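About Amerstead

Amerstead washes, sorts and sends out tableware for other people's kitchens. School canteens, staff restaurants, two church halls, a hospital cafe and a good number of caterers who would like to own fewer plates than they serve on. We have one building on the Tikmont road, one loading door that sticks in April when the ground shifts, and 12 people on the payroll.

Most company pages on this subject tell you the company is excited. We are a dishwashing business and have been wary of automation from the start. We are writing this page because customers ask, job applicants ask, and the trade magazine version of our story left out most of what our own people said about it.

What we do

Crates come in dirty in the afternoon and go out clean before breakfast. In between, everything is scraped, washed, dried, checked for chips, sorted by customer and packed. The washing has been done by machine for as long as the firm has existed. The sorting and packing have always been done by hand, and the hands belong to people who can tell a customer's plate from a near match by the weight of it.

A normal night means 639 crates. In graduation season it means more, and we bring in temporary help and pay them the same hourly rate as everyone else.

How automation came up

A supplier called Onsri first offered us a sorting line some years ago. The sales visit went well until we asked what happens when a fork is stuck to the bottom of a bowl. We were told this was an edge case. In this building it happens on every shift, along with napkins, cocktail sticks, lids that belong to no known container and the odd set of keys. We said no.

What we agreed to in the end was smaller. Kalia is our name for a bench project with two arms, meant to find out whether a machine can take over some of the racking: lifting a plate off a stack and standing it in a rack so it dries without touching its neighbor. It is the job people here like least. It is also the job that sends them home with sore wrists, and the wrists are the reason we said yes. 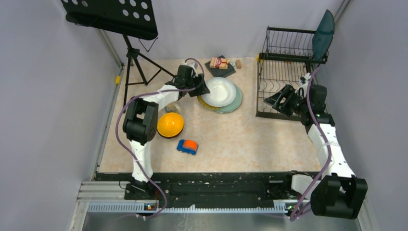 Racking looks simple to anyone who hasn't done a whole shift of it. You get your fingers under a rim, you lift one plate and leave the one below, and you set it down between two wires without a knock. Our people do this while talking about something else. On the bench it is cut down to a short stack of plates that don't match, a white one on top with a pale green and a yellow-rimmed one showing underneath, and a black wire rack over on the right. Wide, shallow rims like the one on that white plate are common in our trade, and anybody on the packing side will tell you they are easier to pick up than the straight-sided kind. A customer's crate doesn't arrive as three plates in a neat stack, and we keep saying so whenever someone gets carried away by a good afternoon on the bench.

What it has changed for the people here

Less than the brochures promised and more than we expected.

Nobody has lost a job over Kalia. We put that in writing before the first arm was bolted down, and the text hangs by the time clock: no position at Amerstead will be cut as a result of the bench project, and hours will not be trimmed to pay for it. It's a promise from a small firm, and you should give it the weight you would give any such promise. Staff asked for it to be reviewed every year with them in the room, and it is.

The work around the bench is real work, and at first we didn't count it as such. Somebody has to reset the plates, note what went wrong and say whether a rack that looks fine would pass inspection. For the first few months packers were doing this on top of their normal load. They complained, and they were right. Bench time is now scheduled and paid at the lead packer rate, and a packer on the bench is replaced on the floor.

There was also a question about who gets to decide. Early on, the people judging the results had never packed a crate. A plate standing in a slot was a success to them. To a packer it might be leaning, or in the wrong direction for the dryer, or one slot too close. Packers now set the standard and can stop a trial without giving a reason.

Some things got worse. There is a new noise to get used to, and a corner of the floor we used to stack crates in is gone. Two or three people on the late shift would still prefer that the whole thing went back where it came from. They say so at meetings, and it's in the minutes.

What we don't claim

We don't claim it saves money. So far it hasn't. We don't claim it is faster than a person, and we would be suspicious of anybody who told us it was. We have turned down a request to use our name in an advertisement for the same reason.

We also don't use the phrase "freeing people up for more meaningful work." The packers pointed out that checking glassware for chips is already meaningful to whoever drinks from the glass.

If Kalia ever moves to the main floor, it will be for racking flat plates only, with a person next to it, and after a vote of the shift concerned. No date has been set.

Working here

We hire for the late shift most of the year. New starters get 20 paid hours of training alongside an experienced packer before they work a station alone. You don't need any background in machines, and bench work is voluntary - some people take every slot going and others have never touched it. Neither choice affects your pay review.

Visits

Customers are welcome to see the floor in the early evening, when the crates are coming in. Please call ahead, wear closed shoes and use the side entrance, as the front is for deliveries. Requests to film the bench are usually refused. Schools may bring small groups, and the packers will happily show them how to stack a crate - it's harder than it looks.

Page last updated 2025-07-29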